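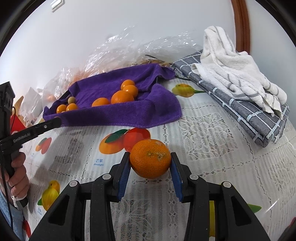
A tangerine at the table.

About Hudside

Hudside is a small firm that reads the paperwork of the oil and gas trade on behalf of people who buy fuel, lease land to drillers or live close to a pipeline. We are paid to doubt things. Our clients send us supply contracts, decommissioning plans, flaring reports and the glossy booklets that come with them, and we write back in plain English saying what we believe, what we don't, and what we would ask for before signing.

We started with four people in two rented rooms above a print shop in Urio. Most of us had worked for operators or for the contractors who serve them, and between us we had written a fair number of the documents we now pick apart. That is a useful sort of guilt to carry into a job like ours.

What we do

Heating oil and bulk gas contracts. Schools, growers, village halls and small factories are often sold a fixed price that turns out to have a good deal of movement in it. We look for the delivery surcharge on page nine, the index that only ever seems to be reviewed upwards, and the notice period that runs for longer than the discount does. We don't sell fuel and we take no commission from those who do.

Land and wayleaves. If a company wants to lay pipe under your field, it will bring a standard agreement and tell you that your neighbours have already signed it. Sometimes they have. We check what the agreement says about drainage, access, reinstatement and what becomes of the pipe once the company has no more use for it. The last point tends to be the shortest clause in the document.

Closing wells. Plugging an old well properly costs money and earns none, so it is put off. Our longest piece of work is the Niketti file, a record of 50 onshore wells described by their various owners as "suspended". We wanted to know what suspended meant. Some owners sent us pressure readings and inspection notes. Others sent a leaflet. The file is updated each January and anyone may ask for a copy.

Environmental claims. "Cleaner", "lower carbon" and "responsibly sourced" are words we underline in red. They may be true. We ask compared with what, measured by whom, and whether the figure covers the burning of the gas or only the lorry that brought it.

What we don't do

We don't forecast the oil price. Plenty of firms will do that for you and several of them will send a chart. We have yet to meet a forecast that its author wanted to talk about two years later.

We don't campaign either. People who dislike the industry sometimes come to us hoping for a report that says everything is a lie, and they go away disappointed. A lot of what operators tell the public is accurate, if rather carefully chosen. We have found in favour of the company more than once, and we published those findings at the same length as the others.

We don't give legal advice. Where a contract needs a solicitor we say so early, before our own bill gets any bigger.

Who pays us

You should ask this of anyone in our line of work. Most of our income comes from fees paid by buyers and landowners. A smaller part comes from councils, for reading planning documents. We turned down a retainer from a storage firm that wanted its name kept off our accounts. No client sees a report on somebody else before it is published, and no client may change one. They can add a reply, which we print in full – including the rude ones.

Our offices

The main office is still in Urio, though we now have the whole floor. A second, at Stamisau, opened to be nearer the terminal and the growers who heat their glasshouses from it. It has a reading room with about 1,000 public documents, mostly consultation papers and old licence maps that were due to be thrown out. Visitors are welcome between ten in the morning and four in the afternoon. Please ring first if you want the maps, as the large ones need the big table.

Working with us

Send the document before you send the story behind it. We like to read a contract cold and hear afterwards what the salesman promised – the gap between the two is often most of the job. A first reading is charged at a flat fee, agreed in writing, and we will tell you if we think the money would be better spent elsewhere.

Contact the Urio office for contracts and land, and Stamisau for wells and planning.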